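4.2 The open day as a test condition

The second deployment of Cuvudau was a public one. Closach opens its robotics hall to visitors every November, and we offered our two-arm table-setting station as an exhibit, partly out of civic duty and partly because the hall would be full of people whether we liked it or not. The policy had been trained on 4,000 teleoperated demonstrations, all of them collected in the company of people who knew not to lean on things.

The task was the one described in Section 3.1. A red tray lies on the wooden table, and the two arms are asked to set a place on it with a plate, a fork, a spoon and a glass. The utensils may start anywhere on the tabletop. In the laboratory, "anywhere" had meant wherever the authors tended to put them, and the authors turned out to be creatures of habit. Visitors had no such habits. At the open day they were invited to place the utensils themselves between trials, under the eye of a staff member with one hand near the stop button. Figure 7 shows the station in operation.
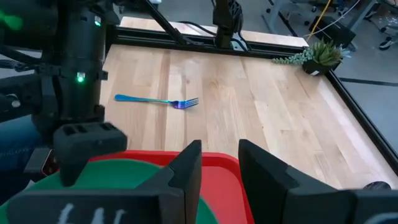
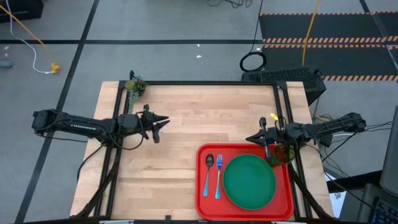
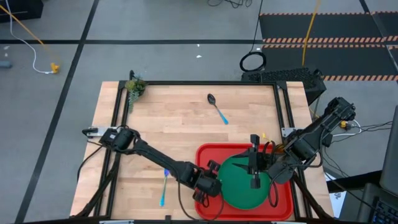
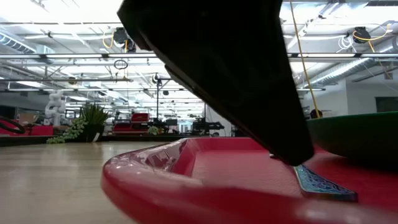
Figure 7. The place-setting station with its red tray and black grippers, open day. Panels are not in chronological order.

We logged 413 trials with Prorno before the hall closed. A trial began when the staff member pressed the start key and ended when both arms returned to rest, when the time limit ran out, or when somebody reached in. The last category had not existed in our protocol and was added before lunch. Trials ended this way are excluded from the success rates below, although we note that several of the reaching hands belonged to colleagues from neighboring groups.

Visitor placements differed from ours in a few consistent ways. Utensils were laid close to the edge of the table, where the arms have to fold up awkwardly to get at them. They were crossed. They were balanced on the rim of the tray, a position we had never considered and which children found at once. The plate was sometimes set down first by a helpful visitor, leaving the policy to hunt for a plate that was already where it belonged. In most such cases Cuvudau lifted the plate and put it back in the same spot, to warm applause.

Applause deserves a remark of its own. Simin Hassanpour, who narrated the morning session, kept a paper tally of audience reactions beside the automatic log. The tally is informal and we draw no statistics from it, but the two records agree poorly. Long hesitations over the fork were read as thoughtfulness. Smooth, quick trials drew questions about whether the motion had been prerecorded. The Nikzad baseline, which we ran for part of the afternoon without announcing the change, drops the spoon more often and was described by one visitor as "the friendlier one."

Two hardware faults were recorded. In the first, a loose gripper cable cut a trial short and was reseated on the spot. In the second, the control machine restarted to install an update, during which the arms held still and the audience waited politely for them to do something. We have since turned automatic updates off, and the setting is listed with the other station parameters in Appendix B.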